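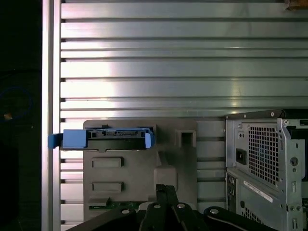
About Us | Who We Are

Posted in February by Kohei Yagi

Gruver Patient Travel is a nonprofit that helps people get to and from medical care that is far from home. Most of the people we work with have kidney disease, a blood disorder, or a condition that only a few hospitals treat. We book rides, pay for gas and lodging, and stay on the phone when plans change.

We started with one car and a church parking lot in Mislow. The nearest transplant center was 362 miles round trip, and families were missing follow-up visits they had waited years to qualify for. Rhodri Lewis was a discharge planner at the county hospital then, and he kept a list of the patients who had stopped showing up. Most of them had the same reason. They couldn't afford the trip, or they had no one to drive them.

The first grants went out as gas cards. After a few months we added motel rooms, then a contract with a van company, and later a small fund for meals and parking. We now have 19 people on staff, most of them part time, and an office on the second floor of the old Wisov building. Last year we arranged 3771 trips.

What we do

A patient or a social worker sends us a request form. One of our coordinators calls back, usually the same afternoon, and asks where the appointment is, whether the patient can ride in a regular car, and whether someone is coming along. We cover one companion for any adult and two for a child. If the visit runs past 3 p.m. and the drive home is more than four hours, we book a room without asking for extra paperwork.

We do not provide emergency transport and we don't give medical advice. We can't pay hospital bills or insurance premiums. If you call us about those things, we will give you the number of a county benefits office that can help.

Who can apply

You can apply if you live in one of the 14 counties we serve and your appointment is at least 60 miles from your home. There is an income limit, but it's higher than many people expect, and it is based on what you have left after medical costs. Veterans, students, and people between jobs should apply even if they were turned down somewhere else. You don't have to be a citizen. We ask for a letter or a portal printout showing the appointment, and that is the only document we need for a first trip.

The Gautam Fund

The Gautam Fund is a separate account for living organ donors. Donors often lose several weeks of pay, and the recipient's insurance does not always cover the donor's travel. The fund pays for travel, lodging, and child care during testing and recovery. It was set up with a gift from a Mislow family and is kept apart from our general budget. Applications are read by two staff members who don't know the name of the donor or the recipient.

How we are paid for

A little more than half of our money comes from individual donors. The rest comes from local foundations, two hospital systems, and a golf outing in the fall. Hospitals that support us do not get to choose which patients we help, and we don't share patient records with them. Our tax filings and audit are available at the front desk or by mail.

Staff

Rhodri Lewis is the executive director. He still takes intake calls one morning a week. Kohei Yagi runs trip coordination and trains new drivers. Before coming to Gruver he spent nine years as a dispatcher for a regional ambulance service. Our coordinators speak English, Spanish, and Japanese, and we use a phone interpreter for other languages.

The office is open from 8 a.m. to 5 p.m. on weekdays. If you are already on the road and something goes wrong, call the number on the back of your trip card, which is answered at all hours.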